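Put the Toys on the Good Table

By Ebere Wike

I want to argue for a dark table with toys on it. I mean the good table, the one in the middle of the house that people buy with their own savings and then spend ten years defending with coasters. Give the toys that table. Give them a real share of it, all day, including at four in the afternoon when a neighbor might come by.

Ours came from Lindent, the furniture store on the Munder road, and it cost 794 dollars, a number I can recite because my husband Tanko recited it so often that first June. It's 42 inches across, dark, with a grain that swirls near one end like cream going into coffee. For most of a year we treated it like a museum piece. There was a runner. There was a bowl of lemons that no one was allowed to eat because they were the table's lemons. The toys lived in a bin in the corner of the back bedroom, which I was told by every home magazine I picked up was the right place for them: out of sight, easy to grab, easy to put back.

What the magazines leave out is what a bin does to a toy. Drop a turtle in a bin and it becomes part of a heap. You reach in and get whatever your hand lands on, and a child who wanted the turtle will tip the lot over to find it, and who could blame her? I'd do the same. Then the whole heap is on the rug and someone has to put it back, and the only way to put it back is to scoop. After a while every toy you own is a thing that gets scooped.

On a table, a toy gets looked at. I didn't expect how much this would matter to me, a grown woman with a job and a mortgage. But I have stood there with my keys in my hand looking at a pink turtle with a gold shell, and really enjoying it. Gold! Somebody at a factory somewhere decided that a squashy coral-colored turtle should have a metallic gold shell, and they were completely right. I'd owned something very like it for months in the bin years and could not have told you a thing about its shell.

The dark wood does a lot of the work. My friend Ese Effiong paints, and she has been telling me forever that color needs something quiet to sit next to. She has a white table and white walls and she says toys look like litter there (her word, not mine, and her kids are lovely). Against near-black wood a hot pink toy practically hums. Brown plush goes soft and serious. Red things look expensive. Even a plain white box looks as if it has been placed there on purpose, with that clean edge and its shadow next to it.
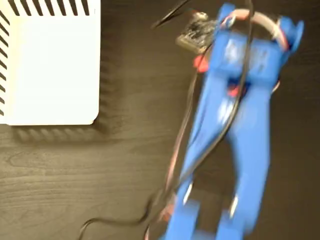
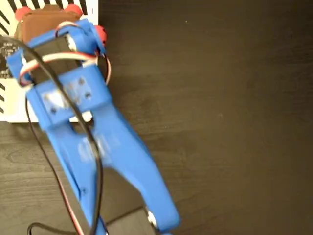
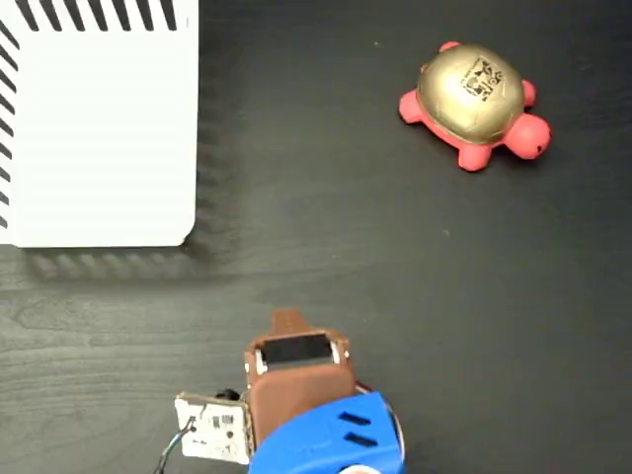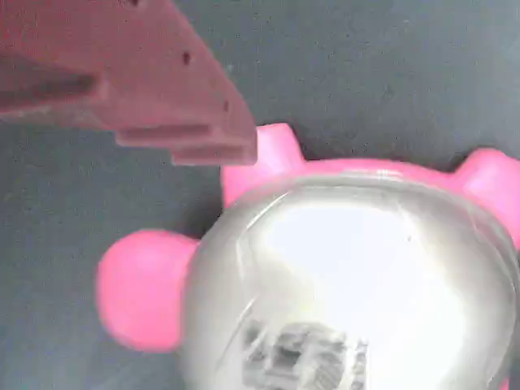 The turtle with the gold shell is in the third picture, the pink toy with the clear dome in the last.

I'm especially fond of anything with a clear dome. A dome catches whatever light is going and throws it back at you in one big white patch, and you have to move your head to see past it. Children know this at once and will crouch and tilt and circle the table until they've beaten the glare. Adults walk by. I've started crouching again and I recommend it, knees permitting.

Now, the objections, because I've heard them all, some at my own front door.

The first is scratches. Yes. There will be scratches. Soft toys won't do it and squashy ones won't either, but sooner or later something with a hard corner gets dragged from one end to the other by somebody making a siren noise. We have a pale streak near the window end that Tanko can find in the dark. I used to wince at it. Then I went to a dinner at Fasil Alemneh's place, and he has his grandmother's table, and it is covered in marks, knife marks and pen marks and a ring from a pot that must have been the size of a tire. He went around it telling us what each one was. It took most of the evening and it was the best part of the evening. A table with no marks has had no one at it. I'll take mine with the siren streak, thank you.

The second objection is dinner. Where do you eat? You eat at the same table. You push the toys to one end and you eat at the other, and if there are 3 of you, as there are of us on most nights, there's plenty of room. Pushing them down to the end takes a minute and a forearm. My mother was scandalized until she ate a bowl of soup across from a plush animal and admitted that the company was better than the lemons had been.

The third is the one I take most seriously, and it comes from Bukola Ugwu, who has 4 kids and less patience for my theories than anyone I know. Bukola says it's all very well with a few toys, but with the amount in her house the table would vanish by breakfast. She's right about that! You can't put everything up there. The table only works if it holds a few things, and the few things change. Everything else does go back in the bin, I'm afraid. I haven't abolished the bin. I've demoted it.

So we swap. There's no chart and no schedule. When a toy has stopped being picked up, it goes down, and something else comes up. What I love is how new the something else looks. We have a wind-up bird called Onyeka, named by my daughter after a cousin she adores, which had been written off as broken and boring. Up on the table, with a bit of dark space on every side, it became the most important object in the house for a good two weeks. The bird hadn't changed at all. It still doesn't wind.

Space is the part people get wrong when they try this, I think. They clear the table and then they crowd it. They bring up the whole farm, the whole train, all the cups. Then it's only a bin with legs. Leave a wide stretch of bare wood between one thing and the next and watch what happens. A child will put a hand flat on the gap. She'll drive something across it. She'll decide that the far corner is another country and that the turtle has to get there by night. In a heap there's no distance, so there's nowhere for anybody to go. My daughter's game for most of the spring was called Barkitero, and as far as I could follow it, the entire game was crossing the table without being seen by the salt.

I also think, and here I'll get a little preachy, that where we put things tells children what we think of them. We put the good bowl in the middle. We put the flowers in the middle. Then we ask a small person to please take her favorite thing in the whole world down the hall to the back room, since people are coming over. She can draw her own conclusions from that and she does. When her turtle stays up there next to the bread, and a guest asks about it, and she gets to explain that it's going somewhere important, her face is something I would trade any number of coasters for.

Guests do ask, by the way. It's the greatest conversation starter I have ever owned. No one ever asked about the runner. People who would have sat politely through a first drink now reach over and squeeze something. A very formal colleague of Tanko's spent the whole of one evening with a plush toy in his lap, and I don't believe he noticed he'd picked it up.

If your table is pale or glass or painted, I'm not going to tell you to go buy another one. A dark tray would do it, or a piece of stained board from the lumber yard, or an old cloth in a deep color. Try one corner to begin with. Take up the brightest thing from the bottom of the bin, wipe off the crumbs, set it down with a hand's width of nothing on each side, and leave it there through supper. Then let whoever it belongs to choose what comes up next. Mine has just picked a sock, and it's going by the window.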